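Vuno cell, Stadville — September, picking up after lunch

Obaidul wants the grip width on the driver boards signed off today. I don't buy it yet. 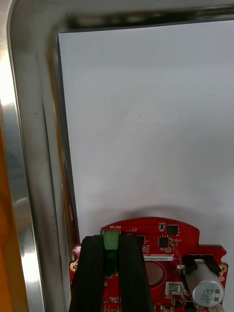

Width is back to 13 mm, force setting 2. Macarena's theory is that the Prastano pads have worn and let boards creep. Maybe. Same theory as last time, and new pads bought us up to 2 shifts. My money is on the wrist offset, which got typed in by hand after the crash.

Pads either side of the green MOTOR connector, well clear of the big cap. White paper in the steel tray so the vision has something plain to look at. Jang says glare off the rim doesn't matter — want to see that in a log.

To do: re-teach tray height, wipe pads, rerun. No sign-off before that.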